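The Sunday Bus

Esi Ayaaba got to the station at Atell before the ticket window opened and sat on her bag. The bag had her mother's sewing machine in it, wrapped in two towels, and it was the only thing in the house that her brother had said she could take.

It was June and already warm. A boy was washing the front window of the Femau bus with a rag on a stick. When the window finally opened, she bought one ticket and was told the machine would need a ticket too.

"It's a bag," she said.

"It's a heavy bag."

"It's going on my lap."

The clerk was Abena Dogbe. They had been in the same class for two years, a long time ago, and neither of them had said so yet. Abena leaned out and looked at the bag, then wrote something on the back of the ticket and pushed it through.

"Sixteen is your seat," she said. "It's over the wheel. There's room for your feet if you don't mind the bump."

Esi thanked her and did not leave the window. There was no one behind her.

"I heard about your mother," Abena said.

"Yes."

"She made my wedding dress. I still owe her for the sleeves."

Esi had not known that. Her mother had kept a notebook of what people owed, and after the funeral her brother had gone through it at the kitchen table with a pencil, reading the names out loud. He had not read Abena's. Either he had skipped it or her mother had never written it down.

"How much was it?" Esi asked.

"Sixty. She kept saying next month. Then I moved to Plakix and came back, and she still said next month." Abena opened a drawer, closed it, and opened it again. "I have it now. I've had it for a while, if you want the truth. I didn't like to walk up to the house."

"You could have come."

"Your brother sits out front."

He did. He had sat out front every day since April, with the radio on the step next to him, and people who used to stop in for a hem or a zipper crossed to the other side of the road. Esi had asked him once to sit in the yard instead. He said it was his step now.

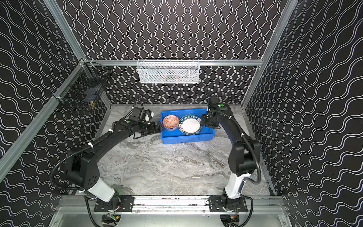
Abena counted the money onto the counter and Esi put it in her shoe. Then the driver started the engine to let it warm up, and they both had to talk louder.

"Where are you going with that thing?" Abena asked.

"Frimpong. There's a woman there with a shop. She has the front room and she'll rent me the back."

"For how much?"

"Three thousand for the year. I have half."

"And the other half?"

"She said she'd wait until Christmas."

Abena thought about this. She had a way of pressing her lips together that Esi remembered from school, when the teacher asked a question and Abena knew the answer but wanted somebody else to try first.

"Get it on paper," Abena said. "With the date she wants it. And don't let her give you her own customers' mending to do for free. They'll call it helping."

"I know."

"I'm only saying."

People had begun to get on. A man loaded a sack of onions into the hold, and a woman with a baby asked the driver whether the back windows opened. He said one of them did. Esi picked up the bag by its bottom, the way she had carried it from the house, because she didn't trust the handles.

"Do you still have the dress?" she asked.

"It's in a trunk. It doesn't close on me anymore."

"I could let it out. There's cloth in the seams. She always left cloth in the seams."

Abena looked at her for a while. Behind her a phone was ringing, and she let it ring.

"I'd have to send it to Frimpong," she said.

"Send it on this bus. The driver can leave it at the stop, and I'll walk over and get it."

"I'll pay you for it."

"Next month," Esi said.

She climbed on and found her seat. The wheel made a hump in the floor, as promised, and she set her feet on either side of it and pulled the bag onto her lap. The machine pressed on her knees through the towels. The woman with the baby sat down across the aisle and asked what was in there, and Esi told her, and the woman said she had a skirt that needed taking in — nothing fancy, only the waist.

The bus backed out. At the window Abena had picked up the phone and was writing with her other hand. She lifted the pen when they went by.

"What color is the skirt?" Esi asked.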